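The Blue Cloth Has Four Edges: a Talk with Evander Gunn about Folding Towels

by Jaxon Grewal

Evander Gunn has taught laundry and linen work in Stindanthorpe for many years, and he still speaks of a towel with respect. I visited him on 25 June 2018, because I wanted to learn why my own towels never look good on the shelf. We sat at a long table in his back room, we drank tea, and he began with the cloth before I had opened my notebook.

"First you look at the edge," he told me. "A person who cannot find the edge cannot fold."

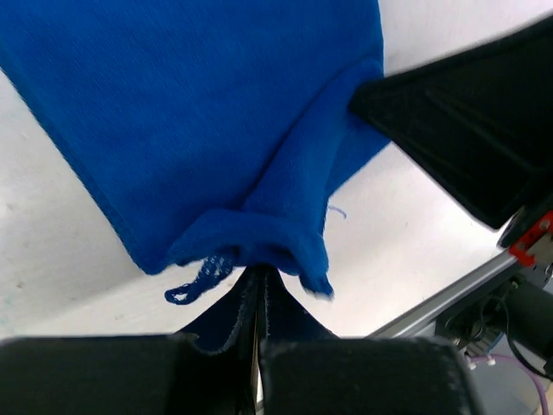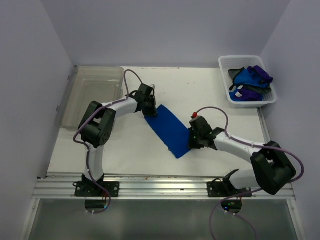
The edge comes first

I asked him what he means by finding the edge. To me a towel is a rectangle and the edges are simply where it stops.

"On paper, yes," said Mr. Gunn. "But take a towel out of a basket. Where is the rectangle? You have a ball. Inside the ball there are four corners and you must find two of them, and they must be neighbors. Many people take two corners that are opposite, and then the towel hangs like a scarf, and they become angry with the towel."

He teaches his students to take hold of any piece of hem, and then to let the hem run between the fingers until a corner arrives. He does not allow them to shake the towel first. Shaking comes later. When the first corner is held well in one hand, the other hand goes along the short side to the next corner. It is slow in the first week. After that the hands do it alone, and the student can talk or listen to the radio.

"The hem is thicker than the cloth," he explained. "You can feel it in the dark. My mother folded in the dark, in November, when we wanted to save the lamp."

I tried it with my eyes closed. I found one corner quickly and then I lost it again while I was looking for the second, which made him laugh very much.

Holding and pulling

The next subject was how strongly one should pull. I had always believed that more is better, and that a good hard pull makes a towel flat. Mr. Gunn does not agree.

"A knitted cloth is made of loops," he said. "You pull it, and the loops open. You let it go, and they close again, but they do not all close in the same way. So you fold a rectangle, you go to drink coffee, and when you return it is something else." He showed me with his hands a shape that was wide at one end and narrow at the other.

His rule is to pull only until the slack is gone, and then stop. The two hands should pull away from each other in a line. If one hand pulls up and the other pulls to the side, a long wrinkle comes across the middle, and this wrinkle stays in the pile for as long as the towel does. When he sees such a wrinkle he opens the cloth again. He does not try to press it out with the palm.

He is also strict about how much cloth should be in the fingers. A beginner takes a big handful because it feels safe. Then the corner is hidden inside the hand, and what the person is lining up is a lump. "Take little," he said, "and hold it well."

On the table or in the air

There are two schools in this matter, and I had not known it. Some people fold in the air, with the chin to help them. Others fold on a table. Mr. Gunn learned the first way at the Trestthorpe baths, where he started as a young man, and he changed to the second way when his shoulders began to hurt.

"In the air you are fast with a hand towel," he said. "With a bath towel you are not fast, you only feel fast. The lower part swings, you cannot see it, and you put the two halves together with hope."

On the table he puts the cloth down and smooths it from the center to the sides with the back of his hand. He prefers a white table for colored towels and a dark one for white towels, so that the border is easy to see. The cloth may lie a little crooked at first, he does not mind. It should be made straight with itself before it is made straight with the table. I wrote this sentence down and asked him to repeat it, because I did not understand it the first time.

He meant the following. Students often turn the whole towel until one side is parallel to the table. But the other side may still be bent or doubled, and then the work must be done twice. It is better to open all the folds, match corner to corner, and turn the finished thing at the end.

The thirds and the halves

For bath towels he uses thirds along the length and then one half across. For small cloths he uses only halves. I asked if there is a reason.

"The shelf," he answered. He seemed surprised that I asked.

He measures the shelf with one folded towel and makes all the others like it. The side with the round fold looks out to the room, and the side with the hems goes to the wall. A person who takes one towel by the round side takes only one. If the hems look out, two or three come together and the pile falls.

He once counted how high a pile can be on his own shelves before it leans, and his answer is 8. I have since repeated this at home and I would say that mine lean earlier, but my shelf is not level.

Loose threads

Before the second pot of tea I asked about threads, as I have several towels with a thread hanging from them and I never know if I should pull it.

"Never pull," said Mr. Gunn, and he put down his cup. "In a knitted cloth the thread in your fingers may be the same thread that is in the next row, and the next row. You pull it and you get a small ladder, and then you have a hole."

He keeps short scissors in a drawer, and he cuts the thread close to the surface, but not so close that he can cut a loop. If the thread is a long one with a tangle in it, he first lays the cloth flat and looks where it begins. Sometimes it is only the end of the sewing thread from the hem, and this can be cut without any danger. Sometimes it comes out of the cloth itself. In this case he draws it to the back side with a thick needle and leaves it there.

I asked him if it is worth the trouble for a towel.

"For one towel, no. I had 103 of them at the baths. If I threw away each one with a thread, we would dry the guests with newspaper."

Two pairs of hands

He likes best to fold large pieces with another person. His partner in Trestthorpe was a man named Jemal, and they worked together so long that they stopped speaking during the work. Each took two corners and they waited until the cloth was quiet between them.

"The mistake is that both people are the boss," he said. "One moves and one stays. When Jemal walked to me, I stood like a post. If we both walk, the middle touches the floor."

With students he lets them change roles after each piece. Some of them are very good at walking and cannot stand still at all. He gives those ones a bed sheet and the help of Jumo, his neighbor's grandson, who is small and never lets go of his corners.

What about a towel that is not square any more, I wanted to know. After many washes mine have one side longer than the other. He nodded, he knows this kind well. He matches the corners on the side that will be seen, lets the extra cloth go inside the fold, and makes it flat with one movement of the hand. He does not stretch the short side to reach the long one.

It was late when I put my notebook away. He took from me the towel that I had been practicing with, opened it completely, and gave me back two corners.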